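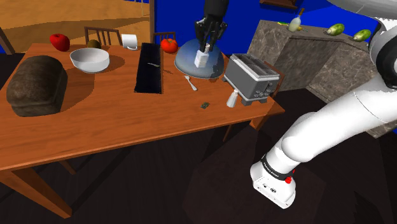

Thilini said it would take her job by April, and she said it with her mouth full, so at first I did not understand. Then she swallowed and said it again.

We were at the long desk in Farncombe, where the canteen orders are planned. On my screen the arm was working in the model kitchen. There is a table there with a loaf, a toaster and a red apple, and no cook. Every task was first practiced in this kitchen, and later the real arm downstairs received it.

"It can't taste," I said.

"Neither can Kamrul," said Thilini, "and he is the manager."

She had worked 13 years on breakfast. She knew who wanted the toast dark and who was not sleeping well. Now Plotness had asked her to write these things down, and I had to turn her notes into rules. Her first page was about Mrs. Tikkanen from accounts, who must not be spoken to before her tea.

"Where do I put this?" I asked.

Thilini looked at the screen for a long time. The gripper was over the little white bottle.

"Give me the keyboard," she said. She typed slowly, with 2 fingers, and then she moved her chair closer to mine and asked me how to make the arm wait.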